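Statska Grasp Planner: Pre-Release Software Inspection
Site: Faltside
Inspector: Arif Yusof
Date: 16 September 2023

1. Joint and speed limits load from the signed file. Pass.

2. Planner stops when the depth stream is lost. Pass. Stop confirmed in all 6 trials.

3. Collision model includes finger linkages as well as fingertips. Pass with comment. The outer arms use a coarse mesh carried over from June.

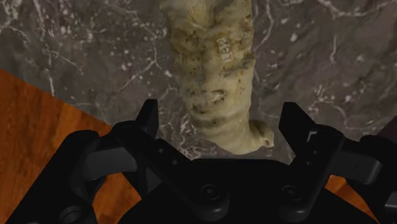 4. Object pose is stable on irregular shapes. Fail. The estimate changes between successive runs on long, curved items with pitted surfaces. Ilamel is to supply a revised filter.

5. Patterned worktops are not segmented as objects. Pass with comment. Veined marble to be kept in the test set.

6. Simulation logs replay without dropped messages. Pass over 1,000 cycles.

Release is withheld until item 4 has been inspected again. The Krishnan build may remain in use in simulation only.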